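Stems on the table: how one workshop handles artificial flowers
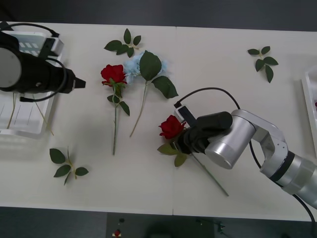
Red roses, a light blue flower and loose sprigs of leaves on the sorting table, with the stem basket at left.

The Hukeck workshop prepares artificial flowers for display rental. Its lead arranger, interviewed on May 29, 2022, began with the table.

"White shows everything," she said. "A green sprig on a green mat is gone." The surface is two sections pushed together, and the seam runs down the middle. She does not try to hide it. "It gives you a straight line to check a stem against."

The shop keeps almost 2,000 stems, bought mostly from Nijs, with a smaller share from Zania. Roses are the simplest stock. The head is heavy for the stem, so she looks first at the short length just below the bloom, where the small leaves branch off. Hydrangea types take longer. "The petals flatten in the carton. You open them from the center outward, then set the big leaves. If a leaf lies across the petals, decide whether you want it there."

Loose greenery is sorted last. Sprigs go beside the flowers and are matched by shade — a yellowish stem next to a dark leaf reads as a mistake from across a room.

Baskets with slotted sides are used at the table. Dust falls through, she said, and stems can stand at an angle. Each holds up to 30.

The next large order, for the Rurnov hotel, is due in July and calls for 100 arrangements. Roses will be cut to length first. The blue stems stay long.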